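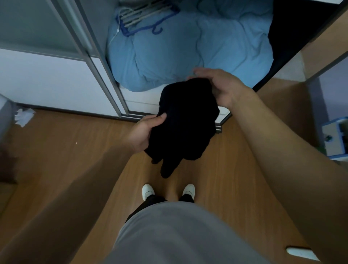

Folding by hand first and by remote second is the wrong way round, according to a comment left under our July page, which says an operator should struggle with the grippers for a day before recording anything with bare hands. We tried both orders at Sollville. The operators who began with bare hands made cleaner recordings, so we kept that order.

Black garment, held up in both hands in front of an open closet. The left hand pinches the cloth and the right lies flat along the top edge. Dark fabric is hard for the Clominar software, which loses the folds when the light is low.

About this gallery

The page belongs to the Koneck project, in which household tasks are shown to a robot by hand or by remote control. The hand recordings are made in ordinary rooms with the furniture and bedding left as they are. The remote ones are done at our Midtbø site, from a desk with two control arms and a screen.

The set now holds 2284 recordings, of which 109 are closet and laundry tasks. A single recording runs up to 15 minutes. Operators are asked to work at their normal speed and to keep both hands in view while they handle the cloth. If a garment is dropped, they pick it up and carry on, and the recording is kept.

Shirts and trousers make up most of the laundry tasks. Bedding is recorded separately, as the arm movements are much wider and the remote arms at Midtbø can't yet follow them.

More pictures will be added when the next 500 recordings have been checked. Comments on the order of training are still open.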